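Small Bags, Folded Flat

The nylon shopping bag weighs almost nothing and takes up less room than a pair of socks. The trouble starts when a household owns a dozen of them. They end up stuffed inside each other, or in the car, or under the sink with the sponges.

Concetta Fabbri has been sorting other people's closets and utility corners for 12 years. Her method for bags is short. Empty them, shake them out, fold each one lengthwise until it is a long strip, then put the strips side by side. She doesn't roll them and she doesn't use the little pouches some of them come with, which she says go missing within the month.

She also likes to get the tools off the floor first. A wire basket on the wall does the job – one for tape and a utility knife, another for the tool kit – and whatever is left on the floor is easier to deal with. Labels are handwritten on paper, in marker. 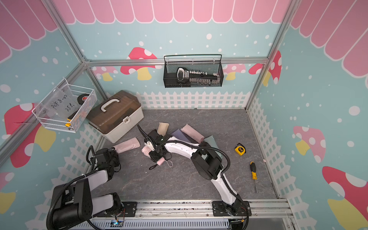 Aslak Hedlund thinks the folding is a waste of time. A bag gets used twice a week, he says, and if it has to be folded into a strip every time, people will stop doing it by September. He keeps his in one big bag on a hook and pulls out whichever comes first.

Fabbri has heard this before. Her answer is that the hook works for six bags and fails at 12, when the ones at the bottom are never seen again and somebody buys more at the register. She asks clients to fold only once a week, all in one go, while the groceries are being put away.

Color helps. Lavender, pale pink and mint green are easy to tell apart at a glance, and in her own kitchen each color has a use: one for produce, one for the pharmacy, one for library books.
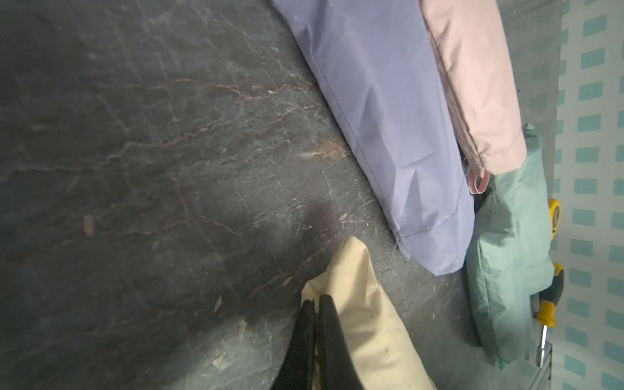
Slippery fabric is the main annoyance. A smooth strip slides open if it is left loose, so she sets the bags close together, up against a wall or the side of a drawer, with the loop handles at the same end. Seams go along the edge of the fold. If a corner has started to fray, she trims the threads and keeps using the bag. A torn seam gets sewn. Anything past that goes into the rag pile.

She washes them cold and hangs them by the loops overnight. They can be folded in the morning.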